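The Case for the Shared Plate
Feb 8, 2021
By Kamonchanok Mahawong, Fulley Housewares Forum

Institutions that feed people tend to treat crockery as a purchasing matter. A contract is signed, cartons arrive, and the same white plate appears at every seat for a decade. This essay argues that the practice deserves a second look, and that a modest mixture of pieces serves a dining room better than a uniform set.

The Forum reviewed its own cupboards at the Daneshvar residence in December. The inventory came to 119 pieces, of which 68 were in regular use. The remainder had been put away for no better reason than that they did not match. Among them were sound bowls with years of service left in them, while orders for new white plates continued to be approved.

A plain plate has real merits, and the Forum does not dispute them. It suits any meal and can be replaced without a search. Set out on a white table, a round white plate gives the cook nothing to work against. A gray pan beside it changes the table at once.
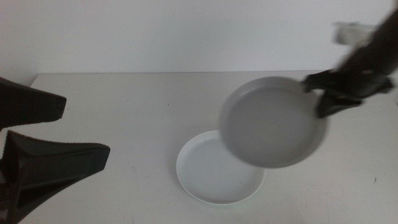

Should a residence discard its matching set in order to follow this advice?
The matching set should stay in service, with odd pieces added to it as plates are broken or retired.

The usual objection concerns storage. Somkiat Srithong, writing for the Jenen kitchens, has argued that mixed shapes waste shelf space and slow down the person clearing the table. The first point is fair. Bowls of different widths do not nest well, and a cupboard planned for one diameter will hold fewer of them. The second point is weaker. Staff at Daneshvar learned the new shelves within 2 weeks, and the clearing of tables took no longer than before.

There is also the matter of care. People handle a piece they recognize with more attention than one of 100 identical plates. A green bowl with rings in the glaze and a clover inside it is asked for by name at breakfast – residents call it the clover bowl – and it is returned to its shelf by whoever used it.

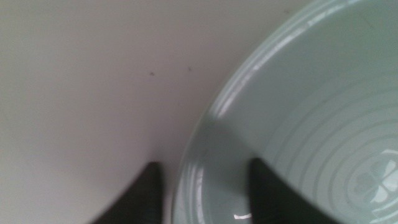
Pale green bowl with ridged rim and clover motif.

The Forum therefore recommends that member residences suspend bulk replacement orders until their stored pieces have been examined. Chipped items should be withdrawn. Sound items should go back on the table, whatever their color. Residences that buy through Skesteo may ask for open stock in place of full sets, and requests should be sent to the purchasing office before the next order is placed.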